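## 6. Setting Up the Serving Surface

This section covers the Miver white tabletop together with the Atness stainless steel bowl and the Atness round plate. It assumes that the table legs have been fitted and leveled as described in Section 5. The plate and bowl can be set up in either order, but the tabletop must be cleaned first.

### 6.1 Parts and supplies

- Miver tabletop, white, mounted on its legs
- Stainless steel bowl
- Round plate, white, glossy finish
- Two soft lint-free cloths
- Mild dish soap and warm water
- Tape measure

Do not use the El Ouafi hardware kit with this section. Its clamps fit the older tabletop with the thick edge and will mark the current one.

### 6.2 Cleaning the tabletop

1. Peel the protective film from one corner, keeping it low and close to the surface. If the film tears, lift the next corner and work back toward the tear.
2. Wipe the whole surface with a damp cloth and a small amount of dish soap.
3. Wipe again with clean water.
4. Dry with the second cloth. Finish with long strokes in one direction.
5. Leave the surface for 14 minutes before placing anything on it.

**CAUTION:** Do not use scouring powder, steel wool or any cleaner containing bleach. Damage to the finish from these products cannot be repaired.

**NOTE:** A faint smell from the film adhesive is normal during the first days of use. Open a window if it is bothersome.

### 6.3 Placing the bowl

The bowl holds whatever is to be served, and the plate receives it. Keep the two apart so that the space between them stays clear for the serving hand.

1. Wash the bowl by hand before first use and dry it fully, including under the rim.
2. Check the base for grit. Grit trapped under the bowl will scratch the tabletop.
3. Set the bowl down toward the far left of the serving area. Lower it straight onto the surface. Do not slide it into position.
4. Measure from the rim of the bowl to the nearest table edge. Allow at least 100 mm on every side.
5. Press lightly on opposite sides of the rim. If the bowl rocks, lift it, wipe the base and the tabletop, and set it down again.

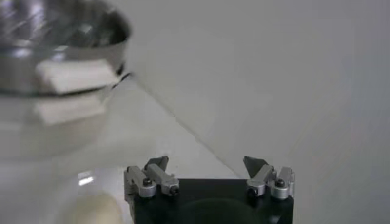
6. Fill the bowl to no more than two-thirds of its depth.

**CAUTION:** Steel conducts heat. Place a trivet under the bowl before adding hot food. The tabletop finish is rated to 54 °C and may discolor above that.

**NOTE:** The inside of the bowl is polished and picks up bright streaks from overhead lights. These are reflections and will shift as the viewing position changes. A mark that stays in one place is residue. Remove it with warm water and a soft cloth.

### 6.4 Placing the plate

The plate and the tabletop are close in color. Under flat lighting the rim can be hard to tell from the surface around it, particularly on the side away from the shadow. Confirm the position of the rim by touch before serving for the first time.

1. Wash and dry the plate. Hold it by the rim from this point on - fingerprints show clearly on the glossy face.
2. Set the plate in front of the person serving. The full rim must rest inside the table edge.
3. Turn the plate until any maker's mark on the underside faces the server. This step is optional and affects appearance only.
4. Adjust the room lighting if needed. A lamp placed to one side gives the rim a darker outline and makes it easier to find. A lamp directly overhead tends to produce strong highlights on the glaze.
5. Place the first item on the plate from above and release it once it is resting on the surface.
6. Check that the item lies inside the rim and does not roll. Round items should be set on their flattest side where they have one.

For a single item, the center is the usual position. Setting it to one side leaves room for a second item and is equally acceptable.

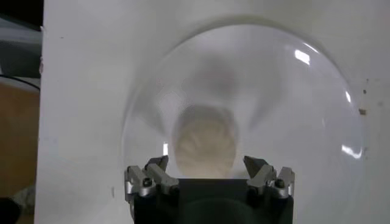
*Figure 6-2. Round plate on the tabletop, with one round beige item left of the middle.*

### 6.5 Checking the layout

Carry out the following checks before each use. They take roughly 6 minutes the first time and much less after that.

1. Stand at the serving position and reach for the bowl, then for the plate. Neither reach should require leaning over the other piece.
2. Look along the tabletop from a low angle. Water spots and crumbs that are invisible from above will show against the light.
3. Confirm that no cloth or packaging remains under the bowl or the plate.
4. Push down gently on each corner of the tabletop. If there is movement, return to Section 5 and adjust the leg on that corner.

If the layout will be used again, mark the bowl and plate positions on the underside of the table edge with pencil. Do not mark the top surface. Masking tape may be used on the top for short periods and should be removed the same day.

### 6.6 Troubleshooting

**Bowl leaves a gray line on the tabletop.** The bowl has been dragged. Rub the line with a damp cloth and a drop of dish soap. Most lines of this kind are metal deposit and will come off. If the line can be felt with a fingernail, it is a scratch and will remain.

**Plate slides when an item is placed.** The underside or the tabletop is wet. Dry both. If the plate still slides, cut a disk of non-slip liner slightly smaller than the base and place it underneath.

**Plate looks gray or slightly purple.** White glaze takes on the color of the light in the room. Compare it with a sheet of white paper under the same lamp before reporting a fault.

**Rim chipped on delivery.** Do not use the plate. Keep the carton and contact the Itville service desk with the order number printed on the packing slip.

### 6.7 After use

1. Empty the bowl and rinse it promptly. Salted food left standing can pit the steel.
2. Remove food from the plate with a plastic or wooden utensil.
3. Wash both pieces by hand or in the dishwasher. In the dishwasher, keep the bowl from touching the plate.
4. Wipe the tabletop as described in 6.2, steps 2 to 4.
5. Store the plate flat. Other plates of the same size may be stacked on it with a paper sheet between each pair.

Continue with Section 7 to fit the optional side shelf.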